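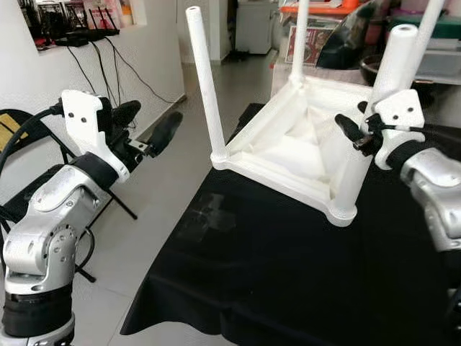
A small white stool, legs up, on the black cloth at the Huraria workshop in Skeststead.

SKESTSTEAD – The town's most argued-over piece of furniture has four legs, a square seat and no room for an adult of any size. It will go on show at the public library in September anyway.

The little white stool is the first finished piece from Huraria, a furniture workshop on the old dairy road that makes scaled-down copies of seats people in Skeststead have sat on, fallen off or refused to give back. The full-size original stood for decades by the stove at the Havlíček bakery, where customers waiting for rye bread took turns on it and complained about the draft.

"People tell me it was taller," said Štefánia Jelínek, who runs the workshop. "People tell me it was round. One man told me it was a bench. I have the stool in my hallway, and I measured it."

Seen with its legs in the air, the copy shows a side of itself that few bakery customers ever bothered to look at. The underside of the seat slopes like a low pyramid inside a raised rim, and the legs are plain cylinders with open ends. Jelínek said the shape of the underside was the hardest part to settle, and she went through 11 drafts before she stopped fiddling with it. Her sister-in-law liked the second one best and still mentions it.

Six more pieces are planned. They include a piano bench from the former Wanau dance hall, a barber's footrest and the folding chair on which a long-serving mayor is said to have slept through a flood briefing. The mayor's family has asked to see the drawings first.

Money for the project came from a neighborhood arts fund, which put in 1,421 dollars – a figure that has drawn more letters to the town newsletter than the new parking rules. One writer wanted to know why the town was paying for chairs too small to sit on while the bus shelter had none at all.

Štefánia Pešek, who books the library's display cases, said she had read the letters and filed them under furniture. She has set aside the case by the front door, currently home to a collection of thimbles whose owner was given until the end of summer to come and get them.

The stool will be shown right side up, she added, after a short but lively discussion. Jelínek wanted the legs in the air so visitors could see the underside. They settled on a mirror.

Admission is free. Visitors who remember the bakery stool differently may write their version in a notebook next to the case. Jelínek has asked that they keep it to one page.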